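Visita a Flamham: sala de vajilla y escurrido

Vajilla decorada

La visita de enero a las instalaciones de Flamham empezó a las 16 h y se limitó a la zona de menaje. Nos recibió Mawuli Ackah, responsable de producto de Rurnen, que distribuye la serie Sulemana en hostelería. El catálogo actual tiene 20 referencias, entre platos, cuencos y vasos, y la tirada anual es de 3000 piezas.

El plato que más tiempo nos ocupó es de cerámica blanca con motivos pintados a mano: un pájaro azul marino de cuerpo curvado, ramilletes punteados en amarillo y marrón y texto en cursiva marrón. Una banda ancha de tono rosado rojizo se difumina en el blanco hacia el borde. Según Ackah, la decoración va bajo cubierta y la pieza admite lavavajillas. No se nos facilitó la ficha de ensayo.
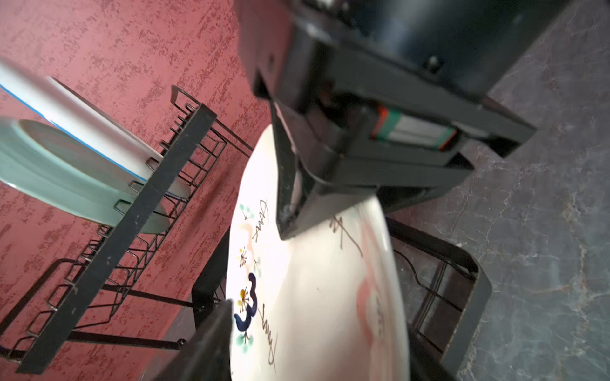
Escurridor y colocación

El escurridor es de alambre negro, con ranuras rectangulares repetidas y un larguero lateral plano. La pintura de este presenta pequeños desconchones y arañazos claros. Preguntamos por el recubrimiento: Vumex, el proveedor, ofrece dos acabados y el segundo tiene un plazo de entrega de 5 semanas.

El modelo tiene dos niveles. Los platos van de canto en el superior, en fila; el inferior admite cuencos, que se colocan tumbados. El vidrio se deja fuera, sobre la superficie gris oscuro de aspecto de pizarra. Había allí dos vasos transparentes, uno ámbar y otro rosa pálido.

Quedan pendientes el precio por caja y la disponibilidad de recambios del nivel superior. Rurnen enviará ambos datos junto con la tarifa de la serie.

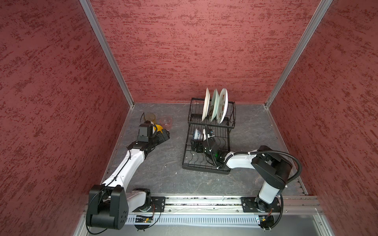
Escurridor de dos niveles con tres platos arriba y un cuenco blanco con dibujo azul abajo.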